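プレスリリース
2021年8月22日
株式会社ロローラ

ロローラ、家事・店舗作業の自動化に関する実証結果を公表
サンドイッチの組み立て、食器の片付け、タオルたたみの3作業を検証
「任せられる工程」と「まだ人の手が要る工程」を作業別に整理

株式会社ロローラ(以下、ロローラ)は、家庭および小規模店舗で日常的に行われる作業を、ロボットアームがどこまで担えるかを調べた実証の結果をまとめ、本日公表しました。実証は今年1月に開始し、調理補助、食器の片付け、布製品の整理の3作業を対象としています。

結論を先に述べると、3作業のいずれについても、最初から最後まで人が関わらずに済む水準には達していません。一方で、作業を細かい工程に分けた場合、現時点でも機械に任せられる工程があることを確認しました。ロローラは今回の結果を受け、当面は作業全体の無人化を目標に掲げず、工程単位での導入を進める方針です。

■実証の背景

飲食店の仕込み場や惣菜売り場のバックヤードでは、少人数で多くの品目を扱う現場が珍しくありません。ロローラには以前から、店舗の運営者より「盛り付けだけでも機械にできないか」「閉店後の片付けを減らしたい」という問い合わせが寄せられていました。家庭向けの機器についても、洗濯物をたたむ、食器を棚に戻すといった作業への要望が続いています。

工場の生産ラインでは、同じ形の部品が同じ向きで流れてくることを前提に、速く正確に動く装置が数多く使われています。台所や店の調理台では、その前提が成り立ちません。野菜は一つずつ大きさが異なり、容器の置き場所は日によって変わり、布は触れるたびに形が変わります。機械に家事ができるかという問いに答えるには、こうした条件のもとで実際に手を動かした記録が必要だと考え、今回の実証を行いました。

■実証の概要

実証は、ロローラの検証施設プラストサイド(Prastside)で実施しました。制御には自社開発のソフトウェア「ブレスティクス(Brestix)」を使用し、什器と作業台の設計は、店舗設備を手がけるプリチャード(Pritchard)社の協力を得ています。

各作業はあらかじめ工程に分割し、合計11の工程を設定しました。工程ごとに300回の試行を行い、次のいずれかに分類しています。

区分A 通常の条件で人の介入を必要としない
区分B 条件をそろえれば実行できるが、途中で人の確認または手直しを要する
区分C 現時点では人が行うべきである

分類にあたっては、成功した回数だけを基準にせず、失敗したときに何が起きるかを重視しました。皿を取り落とす失敗と、タオルの端が少しずれる失敗では、現場での後始末が大きく異なるためです。試行の途中で人が手を添えた場合は、結果として作業が完了していても、人の介入ありとして記録しました。

■作業別の結果

(1)サンドイッチの組み立て

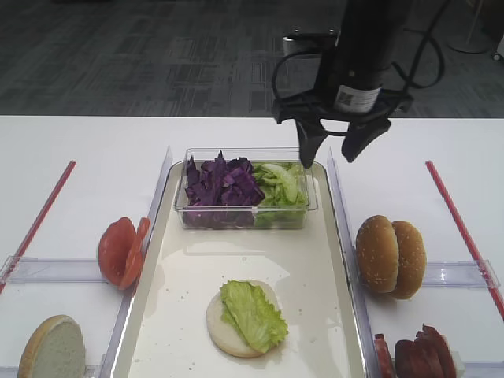 調理補助の題材には、サンドイッチの組み立てを選びました。火や刃物を使わず、店舗でも家庭でも行われる作業であり、性質の異なる食材を一度に扱えるためです。作業台では中央のトレーで組み立てを行い、左右に透明な仕切りを設けて、トマトの薄切り、食パン、ごま付きのバンズなどを分けて置きます。奥の透明な容器には、細切りの紫キャベツと刻んだレタスを別々の山にして入れています。トマトとバンズは平らに重ねず、立てた状態で並べる方式とし、2本の指で挟むグリッパーが上から近づけるようにしました。下側のバンズに葉物を1枚のせた段階では、葉がバンズの縁から少しはみ出すことがありますが、今回の基準ではこれを許容範囲としました。

この作業は、バンズを取る、下側のバンズを置く、葉物をのせる、具材を重ねる、上側のバンズをかぶせる、という5工程に分けました。区分Aとなったのは、バンズを取る工程と下側のバンズを置く工程です。バンズは形が比較的そろっており、軽く挟む程度では大きく変形しないため、安定して扱うことができました。

葉物をのせる工程と具材を重ねる工程は区分Bです。葉物は重なったまま持ち上がることがあり、薄切りのトマトは挟む力が弱いと滑り、強いと崩れます。立てて並べることで取りやすさは改善しましたが、枚数が減って隣の支えがなくなると倒れやすくなり、補充のタイミングは人が見る必要がありました。上側のバンズをかぶせる工程も、下の具材が傾いていると全体がずれるため区分Bとしています。

刻んだ野菜については、決まった量をつかんで均一に広げることが難しく、今回の5工程には含めず、参考として別に記録しました。2本指のグリッパーでは、つかめる量が毎回変わります。計量が必要な店舗では、専用の供給器具と組み合わせるほうが現実的だとロローラは見ています。

(2)食器の片付け

食器の片付けは、水切りかごから皿を取る、カップを取る、棚に収める、の3工程で検証しました。対象は水気を切った後の食器に限り、洗浄そのものは含みません。

皿を取る工程は区分Aとなりました。縁の位置が分かれば持ち方がほぼ決まるためです。カップを取る工程は区分Bです。取っ手の向きがばらばらに置かれていると持ち替えが必要になり、そこで時間がかかりました。透明なグラスでは位置の推定を誤る例があり、照明の条件によって結果に差が出ています。

棚に収める工程は区分Cです。空いている場所が十分にあれば実行できますが、実際の棚では、すでに置かれた食器を少し寄せる、別の皿の上に重ねる、といった判断が欠かせません。破損したときの影響も大きく、現時点で人の代わりに任せることは勧められないと判断しました。

(3)タオルたたみ

タオルたたみは、山から1枚を取り出す、広げて角を見つける、たたんで重ねる、の3工程としました。意外に思われる方もいるかもしれませんが、3作業のうち人との速度差が最も大きかったのはこの作業です。

1枚を取り出す工程は区分B、広げて角を見つける工程は区分Cでした。丸まったタオルは、角がどこにあるかを外から見て判断できず、持ち上げては置き直す動作を繰り返すことになります。人であれば両手で端をたぐって短時間で済ませる動作です。たたんで重ねる工程は、広げた状態から始める場合に限って区分Aとなりました。広げる作業を人が受け持ち、たたむ作業を機械が受け持つ分担であれば成立しますが、家庭でその分担に意味があるかどうかは別の問題です。枚数の多い宿泊施設や理美容店での利用を想定し、検討を続けます。

■結果のまとめ

11工程の内訳は、区分Aが4工程、区分Bが5工程、区分Cが2工程でした。

区分Aに入った工程には、対象物の形が崩れにくいこと、置き場所があらかじめ決まっていること、次の工程に誤差を持ち越しにくいこと、という点が共通しています。反対に、直前の状態を見て次の手を変える必要がある工程では、人の確認を外すことができませんでした。

また、作業台や容器の工夫による改善が大きいことも確認されました。サンドイッチの組み立てでは、食材の並べ方を変えただけで、同じ制御のまま手直しの回数が減っています。機械の性能向上を待つだけでなく、置き方や仕切りの位置を見直すことが、導入の近道になる場合があります。ただし、並べる手間が増えて人の作業時間が延びるようでは本末転倒であり、準備にかかる時間も含めた評価が今後の課題です。

■実証責任者のコメント

ロローラ 実証責任者 マブリ・モスティン(Mabli Mostyn)

「機械に家事ができるかと聞かれれば、現時点での答えは『一部の工程ならできる』です。今回は、できなかった工程も同じ基準で公表することにしました。導入を検討するお客様にとっては、うまくいった動作の映像よりも、どこで人が必要になるかという情報のほうが役に立つと考えています。葉物とトマトには特に手を焼きました。人が何気なく行っている力加減を、機械の条件として書き出す作業は今も続いています」

■今後の予定

ロローラは、区分Bとなった工程のうち、葉物をのせる工程と具材を重ねる工程を優先し、指先の形状と把持力の調整を進めます。あわせて、プリチャード社とともに、食材の補充がしやすい仕切り付き作業台の改良に取り組みます。

店舗での試験導入は、サンドイッチの組み立ての一部工程に限定し、従業員が隣で作業することを前提に準備を進めています。時期と場所は決まり次第お知らせします。衛生管理の手順、停止時の対応、清掃のしやすさについては、試験導入に先立って確認を行います。家庭向け製品の発売予定は、現時点ではありません。

■本実証結果の利用について

本資料に記載した区分は、プラストサイドの設備および今回使用した食材、食器、タオルに基づくものです。異なる環境での動作を保証するものではありません。工程別の試行条件と区分の判定基準をまとめた資料は、法人のお客様および研究機関に限り、ご希望に応じて提供します。

■会社概要

社名 株式会社ロローラ(Rolora)
事業内容 店舗および家庭向け作業支援機器の研究開発、制御ソフトウェア「ブレスティクス」の開発と提供
検証施設 プラストサイド

■本件に関するお問い合わせ

株式会社ロローラ 広報担当
取材、資料請求、施設見学のお申し込みは、当社ウェブサイトのお問い合わせフォームより受け付けています。見学は法人のお客様を対象とし、事前のご予約が必要です。

※記載の情報は発表日現在のものです。予告なく変更される場合があります。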